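Thread on the gripper-pose tooling I've been testing this month, 1/6

The Neston release notes say the new pose tracker "just works" on hand-held gripper recordings. I've run it over 500 clips. I have some doubts.

2/6

First, the headline number. Neston reports success per clip, and a clip passes if the track survives to the end. Surviving and being right are different things. 30 of my passing clips have a jump in the middle that no human wrist could do.

3/6

Second, the planner hides it. Timuneck smooths everything before you see it, so a bad jump comes out as a lovely curve. Looks great in a demo. Turn smoothing off before you believe any plot - the flag is in the export config, default on, and the docs skip it.

4/6

Third, finger width. It's read from the two square markers on top of the finger mounts, and that part I mostly trust. Camera pose is the hard bit. It leans on background features, and people assume a busy background means a good one. Stickers on a white board, black curtain on both sides: all your corners sit in one patch, and a fisheye lens bends the straight edges you'd like to use.
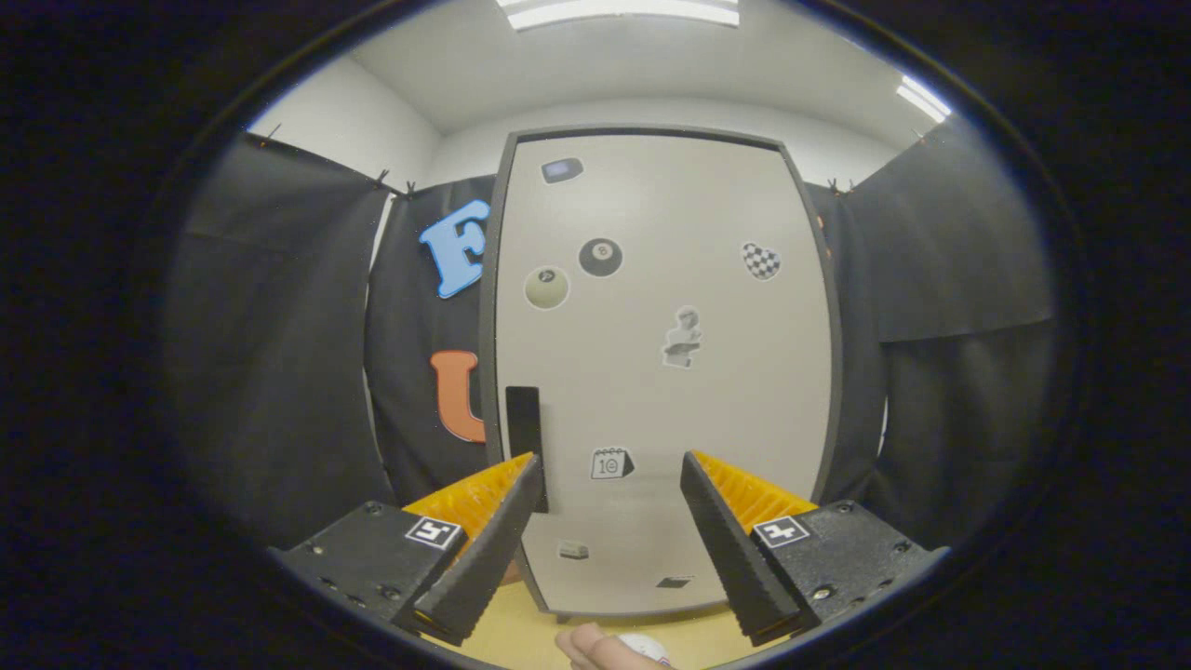

5/6

What I'd want before using this for training data:

- raw and smoothed tracks saved side by side
- a per-frame confidence that means something (Westlow's version sits at the same value for whole clips)
- lens calibration checked per camera, with the residuals in the log

6/6

Rao's older tracker failed on 28 of the same clips, and it said so every time. Slower, uglier, and I'm still running it as a cross-check. Will rerun on 1,000 clips when the next Neston build is out. Config diffs on request.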